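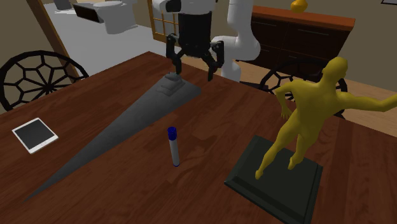
Re: [thesis-writers] Recruiting interviewees through a legal clinic

Lists > Thesis Writers > Archive > Migration and Asylum

Home | Browse by thread | Browse by date | Subscribe | Log in

Date: 1 May 2024

On the thesis-writers list, Babatunde Adeyemi wrote:

> I'm starting fieldwork in September on how people waiting for an
> asylum decision find housing. My plan was to recruit through the
> legal clinic in Mottram, where I interpret two evenings a month.
> My advisor is fine with it but the ethics office has sent the form
> back twice. They say people may feel they have to talk to me to
> keep their lawyer. Has anyone recruited through a clinic and got it
> approved? Also, how many interviews did you end up with? My
> proposal says 15 and one reader thinks that's thin.

Hello Babatunde,

I recruited through a clinic for my own thesis and had the same form sent back. The objection is a fair one. In my case it was settled by taking the lawyers out of the process.

What I did was leave a one-page sheet in the waiting area in four languages. It had a phone number that wasn't the clinic's. Anyone interested called or texted me directly, and the staff never knew who had and who hadn't. I put a sentence in the form saying that I would not confirm to the clinic whether a client had taken part, even if asked. I also agreed not to interview anyone whose case I had interpreted for. You will probably have to agree to that too, and it may cost you some people you already know well.

The sheet was slow. I had two calls in the first month. It picked up after someone from the Kendero tenants' group read it out at a meeting, and in the end more people came from there than from the clinic. If your topic is housing I would write to a tenants' group now, before the summer, and name it in the form as a second route. Adding one later means an amendment, and mine took longer than the original approval.

On numbers, I had 19 interviews planned and did fewer. My readers asked about it once and then wanted to talk about the second interviews, which I did with everyone who was still in town. If you can see the same people twice, say so in the proposal. Housing changes fast while a case is pending and a single conversation will miss most of it.

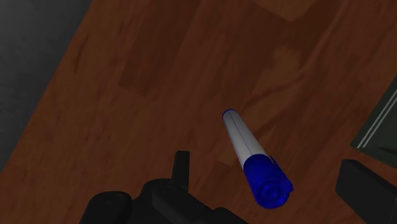

Marker on the tabletop.

A few practical points that I wish I had put in the budget:

Transcription. I have 900 pages of transcript, nearly all of it typed by me. If there is money for help, ask for it early. Check that whoever does it signs the same confidentiality form you did.

Storage. My department used Inosus for the audio files and wanted the names kept somewhere else. I kept the key on paper in a locked drawer. The ethics office liked that better than a second password.

Travel. Pay people's bus fare in cash on the day. Some of mine had no bank account and the university wanted to send checks.

Consent. I used spoken consent, recorded at the start, with no signature. Several people did not want their name on any paper outside their case file. The office accepted this with a short script attached.

I can send you the script and the waiting room sheet off list. The sheet was laid out in Floto and the Haitian Creole version breaks badly over the page, so you would need to redo it.

One question back. Are you planning to talk to landlords as well? I left them out and it comes up every time I present.

Contact the list owner | Copyright Thesis Writers List | Back to top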